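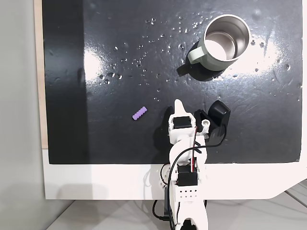 4 min read

List: Nunder (tape transfer and reissue)
Subject: Re: Pitch on side two of the Rathore quartet LP
Date: Mon 3 February

> I have now compared two copies of the Rathore quartet record, the
> original Pusham pressing and the later Doso reissue, and side two is
> sharp on both. Side one is fine. The ballad that opens side two is
> usually played in D flat and on my turntable it sits most of the way
> to D. The bass sounds thin and the tenor has a pinched quality that
> I don't hear on side one. My turntable is on speed (checked with a
> strobe disc before and after). Was the band tuned high that day, or
> is this a tape machine problem? And if it is the machine, how much
> should I correct by? I have been using 3 percent, by ear.

It is the tape machine. The band tuned to the same piano on both sides, and the piano is where you can measure it.

I worked from a flat transfer of the Pusham pressing, no speed correction, 96k. For side one I took the sustained piano notes at the ends of the three tunes and got A = 441 on all of them, close enough that I would leave it alone. For side two I used the same method on the ballad and on the blues that follows it. The ballad starts 44 cents sharp. By the end of the blues it is 26 cents sharp. The last tune, the fast one, comes out 11 cents sharp at its final chord.

So a single correction figure won't work. Your 3 percent is 51 cents, which is too much even for the start of the ballad, and by the last tune you would have the band well flat. If you only want one number for casual listening, 1.5 percent is a fair middle, and the ballad will still be a little high.

The drift goes one way and is fairly smooth inside each tune. There are small jumps at the two track gaps, both downward, which I take to mean the reel was stopped between takes or that material was edited out. That pattern fits a recorder running slow at the start of the reel and coming up to speed as it went on. A slow recorder gives a tape that plays back sharp on a correct machine. A dragging supply reel or a weak capstan motor would both do it. I can't tell those apart from the disc.

I considered a cutting lathe fault and ruled it out. The Doso reissue was cut new, years after the Pusham, and it has the same drift to within a couple of cents. Two lathes would not share that error. It has to be on the master or on whatever copy both labels worked from.

On the bass: part of what you hear is the pitch shift, but not all of it. The Doso has a gentle rolloff below 60 Hz that the Pusham does not. If you have both, use the Pusham as your source for side two, surface noise and all. Mine has a run of light ticks through the second chorus of the tenor solo, and I took those out by hand. Automatic declicking at any useful setting softened the front of the ride cymbal and took a few of the tenor's harder attacks with it.

Procedure, for anybody who wants to repeat this:

Transfer flat and keep that file. Do the declicking first, at the original speed, then the pitch work.

Find reference points. I used piano notes held for at least a second with no bass underneath. On the ballad there are five good ones. On the blues there are only two before the bass solo, so I added points from the bridge of the tenor's open fifths, which I trust less. Do not use the tenor itself as a reference. He plays sharp in the upper register on side one too, and if you correct to him you will flatten the rest of the group.

Draw the speed curve through the points as straight segments within each tune, with a break at each track gap. I tried a smooth curve over the whole side first and it smeared the jumps, so the opening bars of the blues came out wrong.

Resample. Change speed and pitch together. Time-stretching tools that move one without the other have no place here, since the original fault moved both.

Corrected this way, the ballad runs longer by a few seconds and lands in D flat. The piano agrees with side one. The tenor's vibrato, which sounded nervous to me on the LP, comes out at the same rate as on the side one ballad. I count that as a second check on the figures, although I would not rely on it alone.

One thing I can't settle. The Pusham label gives a matrix number for side two with an R2 suffix, which would normally mean a second cut. My copy is R2 and so is every other one I have seen described. The pressing was 3,000 by the note on the back of the Doso, and that note gives no source. If anyone on the list has a side two without the suffix, please send the dead wax markings and, if possible, a flat transfer of the first two minutes of the ballad. If an R1 exists and plays at a different pitch, the fault is in a copy tape and the session master may be fine.

I posted some of this in November under the "fast masters" thread, but the figures there were from the Doso only and the gap positions were off. Please use the ones above.

The speed curve is a small text file — time in seconds, offset in cents, one pair per line. It is in the list's file area under Nunder, in the Rathore folder. I have not put up any audio and won't.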